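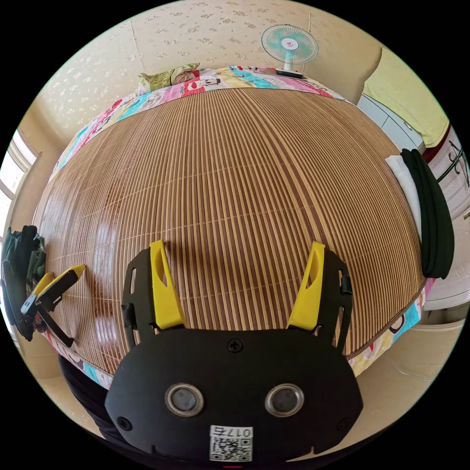

I bought my bamboo sleeping mat from Gratside after the second summer in which I could not sleep well, and now I have used it long enough to write a fair review. I read many reviews before I paid, and most of them were written by people who had the mat for one or two nights. My opinion is that a mat like this needs a whole season before you know it. It is the large size, with narrow slats in light tan and reddish brown, and it goes directly on top of the bed over my printed sheet. The sheet still shows at the edges, so the bed does not look too serious. I keep a small turquoise fan at the far edge of the bed, and this fan has a part in the review also, I will come to it.

First, the price. I paid 722 for the mat, delivery included. Cultside had a similar one for 600, and I was thinking for a long time which one to take. My neighbor Radwa Shawky has the Cultside mat, and she let me lie on it one afternoon. It was pleasant and cool, but the slats were a little sharp on the sides when I moved my arm across them. On mine I do not feel this. I pass my hand over it in both directions and it is smooth. For me this was worth the difference, but if you always sleep in long sleeves, maybe you will not care.

The mat arrived rolled in a long carton. I was afraid that it would smell, and it did smell, like dry grass and a little like a new cupboard. The paper inside the carton says to wipe it with warm water before the first use. I wiped it 2 times and let it stand against the balcony door until the next day. After this the smell was weak, and in one week I did not notice it anymore. Please do not put it on the bed the same evening you open it. I know you will want to.

How it is to sleep on it. The first three nights I did not like it, I must say this clearly. It is hard. The mattress is under it, of course, but the surface does not go down around your shoulder like a normal sheet does. I sleep on my side, and my hip was complaining in the morning. On the fourth night I slept through, and from then on I am used to it. My husband sleeps on his back and he had no problem from the beginning. If you are a side sleeper, give it some days before you decide to return it. Gratside gives 2 weeks for returns, so there is time.

The coolness is real, but I want to explain it properly because the shop page makes too big promises. The mat does not make cold. When you lie down it feels cool, and after some minutes the place under your back becomes the same as you. Then you move a little to the side and it is cool again. With cotton in the hot months I felt sticky, and on the mat I do not feel sticky, this is the main difference. Together with the fan it becomes really good. I run the fan on the low speed, and the air passes over the slats and I can turn off the air conditioner in the night. Without the fan I would give the mat four stars for the hottest nights, and with the fan five.

About the slats and the stitching. The slats are joined with thin pale stitching lines that go across, and this is the part I was watching most. My old mat, it was from Senik, lost its thread after one season, and then the slats began to move apart and pinch the skin. On this one all the stitching is holding so far. I check it when I wipe the mat, with my finger along the lines. There is also a dark bound edge, and it is a good detail, the ends of the slats do not catch the sheet. With the Senik mat I destroyed one good sheet this way, so I pay attention.

The color is not completely even. There is a part where the stripes are wider and darker brown. Some people write in their reviews that they want every stripe the same. I think it looks natural and I like it more than the very uniform green ones. The surface has a shine when the light comes on it, more than I expected from the photos on the shop page. If you want a very matte look, this mat is maybe not for you.

Cleaning is easy, but it has rules. I use a cloth with warm water, pressed out very well, and I wipe in the direction of the slats. When you wipe across, the cloth leaves small threads in the gaps. I do it every week in summer. Once my nephew spilled mango juice on it, and I was sure it would leave a mark. I wiped it immediately and there is no mark that I can find. I never put it in direct sun to dry. My friend Nabila El Fassi did this with hers, and she told me that the slats became dry and some of them cracked.

Now the bad points. It is heavy, and changing the sheet under it is work for two persons. When I am alone, I fold back one half, pull the sheet, then fold back the other half, and it takes patience. It also slides a little if the sheet below is very smooth. And it makes a sound, a small clicking, when you sit on it or turn over. I do not hear it now, but a guest who slept here asked me what it was. If you have long hair, tie it before you sleep. Mine got caught between the slats a few times and it is not nice to wake up like this.

For winter I roll it with the smooth side in and tie it with two cotton bands, not too tight. In October I put it behind the wardrobe, standing up. Do not fold it sharply for storage and do not lay boxes on it. When I opened it again this spring it was flat after one night.

I give it four and a half stars. I would buy it again, and I already ordered the smaller one for my mother. She wants only to sit on it in the afternoon and drink her tea, and for this the small size is enough.

Reviewed 3/30/22. Size: large. Bought from Gratside, paid by myself.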